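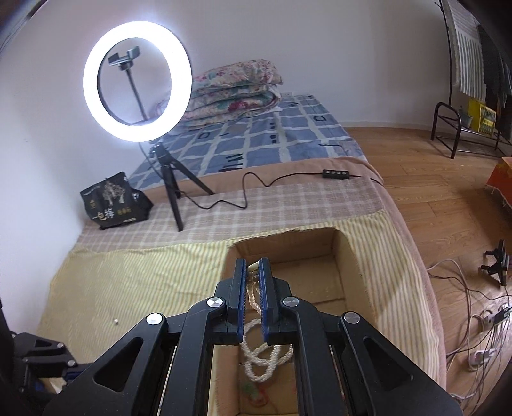
Restringing a bead curtain or a long necklace takes an evening if the cord has only gone slack, and longer if it has snapped. Start by working out which end was finished last, as that is the end to open. On a strand of small cream-white beads like these, with a cylindrical piece at the top, keep the top piece aside and feed it on last. An open cardboard box is handy to have under the strand while you work, and the loops can sit in it until you need them.

What you need

– Braided nylon cord, a bit thinner than the bead holes
– A fine beading needle
– Sharp scissors and clear nail polish
– Masking tape
– A ruler or tape measure

Measuring the cord

Measure the old strand laid out straight, then add 30 per cent for knots and handling. My hallway curtain hangs 104 cm, so I cut 138 cm for each strand. If you are knotting between every bead, double the finished length instead. Stretch the cord by hand before cutting. Nylon gives a little in the first week, and a curtain that cleared the floor in April can be dragging by winter.

Transferring the beads

Tape the tail of the new cord to the bench and leave 7 cm free. Move the beads across in groups of six, straight from the old cord to the needle. Tipping them all into a dish is quicker at first, but you lose the order, and graduated strands are a nuisance to sort again. Throw out any bead with a chipped hole – the rough edge will saw through the cord.

Finishing

Tie a surgeon's knot at each end, pull it firm, and put a dab of nail polish on it. Leave it overnight before trimming. Run the tail back through the last few beads so the end is hidden.

If you don't have a bench, a made bed is a decent place to lay strands out for measuring. Beads don't roll far on cloth, and a plain or pale colour makes the dropped ones easier to find.
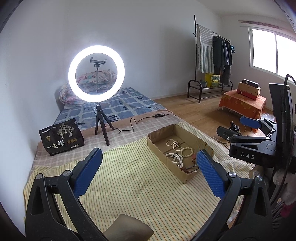

Đạt Khúc wrote in to say that he waxes his cord before threading and has not had a strand fray since. He uses ordinary beeswax, drawn along the cord twice, and wipes off the excess with a tissue. I have tried it on cotton and it does help. On nylon I couldn't tell the difference, and it left a grey film inside clear glass beads.

This site uses cookies. Accept | Manage settings

Home | Repairs | Sewing | Storage | Contact

© Plernum Home Repairs. Back to top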